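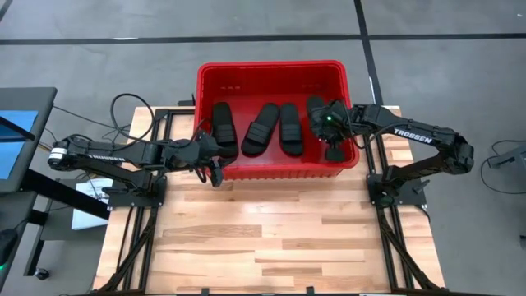
January, 4 pm. Byline: Sharon Rweyemamu, sound and props

Second pass at the rain cue for Kariuki today, and I think we've got it! Dried peas on a tray beat the recording by miles. For the footsteps I want something soft - black slides like the ones in the red bin, slapped on a board.
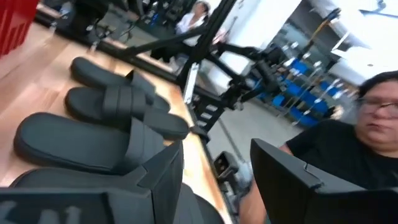 Last edited: January, 4:21 pm

Cladska wants act two shorter, so cue 21 goes and the door slam moves up. Fine by me (I never liked that slam anyway).
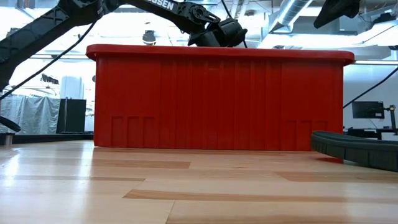 Red bin on the tabletop.

Tried the thunder sheet at 300 and 400 grams of pull. 400 rattles the lamp, so stay at 300 until we're in the big room at Cilstead

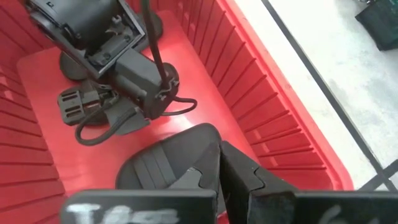
where the back rows will need more of everything. Still to do: tape the peas tray, ask Stuvberg about the longer cable.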